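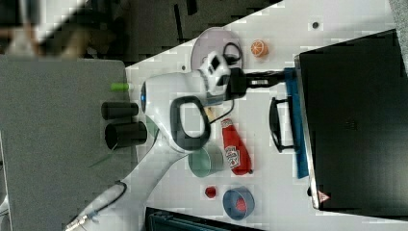
Procura-se: pessoas que desconfiem de braços robóticos (recrutamento para junho)

Categoria: Oportunidades > Estudos e testes com participantes
Pesquisar neste site Pesquisar
14 partilhas · 3 comentários

A Dronska procura participantes externos para rever e repetir uma série de ensaios com um braço robótico de bancada, do tipo que arruma loiça, pega em garrafas e puxa panos de cima das coisas. Convém dizer logo ao que vêm: a série anterior acabou mal e o relatório que dela saiu não nos convence.

O que aconteceu, segundo o registo. Numa tarefa com um pano azul junto à pega de um aparelho preto, a garra fechou sobre o tecido e, pelos vistos, sobre parte da pega. O braço recuou como se levasse só o pano. O aparelho foi arrastado, a força subiu acima do limite configurado e a paragem de proteção, que devia atuar logo, só atuou quando Rebecca Ferri carregou no botão de emergência. Ninguém se magoou. A Ferri tinha a mão esquerda em cima da mesa.

A explicação do fornecedor do software de controlo, a Plonodel, cabe num parágrafo: «evento isolado, associado a preensão ambígua de material deformável». Pode ser que sim. Em 2,000 ciclos registados, porém, encontrámos 40 em que a garra fechou com uma leitura de força que não bate certo com um pano, e nenhum deles foi assinalado pelo sistema. Chamar isolado ao único caso em que havia uma pessoa a olhar parece-nos otimista.

Também não vamos fingir que a culpa é toda de fora. A nossa análise de risco dizia que o operador estaria sempre atrás da linha. Não estava, e quem a assinou sabia que não estava – a reposição dos objetos à mão obriga a entrar na zona do braço. A correção proposta até agora foi um autocolante.

O que vai fazer

Os participantes trabalham aos pares, em sessões de 70 minutos, com pausa. Um repõe os objetos na mesa (taças, uma garrafa de ketchup, uma fatia de laranja de brincar, o pano), o outro observa com o comando de paragem na mão. Não se pede que o robô tenha êxito. Pede-se que anotem:

– cada contacto da garra com uma coisa que não era o alvo;
– cada paragem, com ou sem motivo aparente;
– cada vez que tiveram vontade de carregar no botão e não carregaram, e porquê.

O terceiro ponto é o que mais nos interessa. Na série anterior, Emiliano Paredes contou já depois do incidente que tinha hesitado várias vezes naquela manhã, por receio de estragar os dados. Se o procedimento leva uma pessoa sensata a hesitar, o procedimento está errado.

Há ainda uma tarefa de leitura: comparar os vídeos da câmara de pulso com as curvas de força e dizer, ciclo a ciclo, se acreditam no que o sistema escreveu. É monótono. Costuma render mais do que as reuniões.

Quem procuramos

Maiores de idade, com destreza normal nas duas mãos e paciência para repetir. Não é preciso saber de robótica. Dá-se preferência a quem tenha trabalhado em cozinhas, oficinas, armazéns ou hospitais, onde se aprende cedo a não confiar numa máquina só porque tem uma luz acesa. Aceitamos 20 pessoas. Funcionários da Plonodel e familiares diretos ficam de fora.

Não procuramos entusiastas. Se a sua carta começar por dizer que o futuro já chegou, é provável que não tenha resposta.

Condições

O pagamento é por sessão e faz-se mesmo que a sessão seja interrompida. Interromper não tem penalização, nem no pagamento nem na avaliação do par. O seguro é tratado pela Zabala e cobre lesões nas mãos e nos braços; peça a apólice e leia as exclusões antes de assinar, que nós também só as lemos depois. A velocidade do braço estará reduzida durante toda a série e o limite de força será verificado com um medidor independente, no início e no fim de cada sessão, por Ivars Liepiņa.

Os resultados serão publicados com o número de falhas por inteiro. Isto está por escrito no contrato com a Dronska e qualquer participante pode pedir cópia.

Como responder

Envie meia página a Nuwan Jayawardena, através do formulário de contacto, com o assunto «Bancada». Diga que trabalho faz ou fez e conte uma ocasião em que uma máquina falhou à sua frente e o que fez a seguir. Não anexe currículo. As conversas são por telefone, depois das 17h, e quem for escolhido faz uma visita prévia à bancada com o braço desligado.

Dúvidas sobre segurança vão diretamente para Ramiro Aguirre, que não participou na série anterior e tem autoridade para cancelar esta.

Etiquetas: robótica, segurança, ensaios, participantes pagos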